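About Prarnstead

Hi, I'm Fongchan Limsakul, and Prarnstead is my little cooking school on the Pimentel side of Skarkonbridge. If you got here by searching for knife classes, you're in the right place. If you were after the dog groomer, they're two doors down and very nice.

I came to teaching sideways. I worked in the office at Dridex for years, doing invoices mostly, and I cooked at night because it was the one part of the day where I got to use my hands. Then people at work started asking if they could come over and watch me make curry paste. My apartment had 884 square feet and one good burner, so that got silly fast! I rented a real kitchen one June, put a sign in the window and hoped.

What we teach is plain home cooking with a strong lean toward the Thai food I grew up on. Soups, stir-fries, rice done properly, noodles, pickles, a few desserts with coconut milk. I don't do fancy plating and I can't help you with sourdough (I've tried, we don't get along). I do care a lot about leftovers, and I'll probably talk your ear off about them. Half of cooking for a family is knowing what's already in the house and what it wants to become tomorrow.

Classes are small on purpose. We take up to five people in the evening groups, and two in the ones we call kitchen pairs, which are popular with couples and with moms who bring a teenager. You cook everything yourself, then we sit down and eat it. Bring a container with a lid, there's usually plenty to take home.

My recipe binder is up to 273 recipes now, and everybody who signs up for the full course gets a printed copy. Some of them are my grandmother's and some came from students. The cabbage soup came from a bus driver who wouldn't tell me what was in it until the last class – it was fish sauce, so I should have guessed.

We also have one short class that's all about food storage. It covers where the eggs go, how long cooked rice keeps, why your herbs turn to slime by the weekend and what to do with the door shelves. It sounds dull on paper and it fills up before anything else on the list.
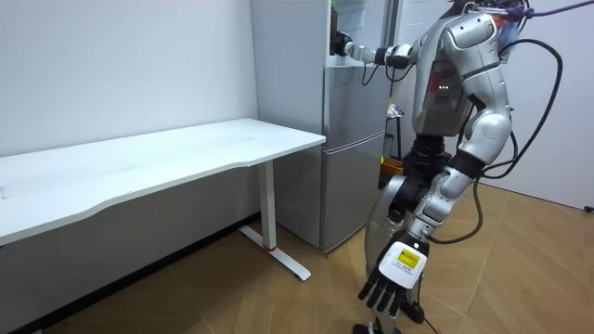
At the fridge, upper door.

You don't need any experience. Plenty of people show up having never chopped an onion, and they do fine. Wear shoes you can stand in, tie your hair back, and tell me about allergies when you book so I can plan the menu around you. Evening classes start at 6:30 and the door is open from 6:00 if you want tea first.

Want to come? Send me a note through the contact page and tell me what you like to eat. I read all of them myself – usually the same night, once the dishes are done.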